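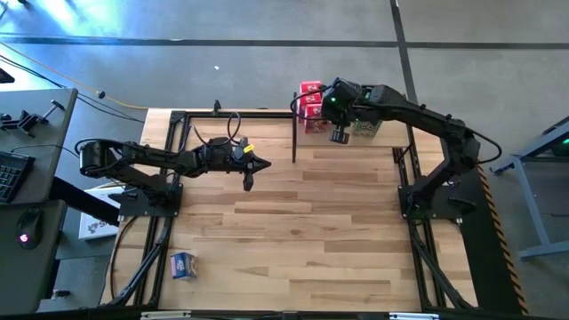 Bent Hviid wrote to tell me I'm wrong about naps, and that anyone who sleeps past 19 minutes in the afternoon deserves the headache they get. Well, Bent, I've been testing your rule since last August and I have thoughts!

I started napping when I moved to Gradby, where the shops close at lunch and there's very little to do but lie down (or eat, which I also did). My first tries were awful. I'd wake up at dusk with a sofa seam printed on my cheek, no idea what day it was, and then lie there wide awake at two in the morning, reading old train timetables on my phone.

So I bought a kitchen timer and went short. Eleven minutes felt silly, like getting dressed up to stand in the hallway. Nineteen was better, I'll give Bent that. But on Sundays I leave the timer in its drawer, pull the curtains and go under for as long as I like – headache or no headache – and I wouldn't trade it for anything.

Frida Snorradóttir writes that she drinks a coffee right before lying down. I'm trying that one next week.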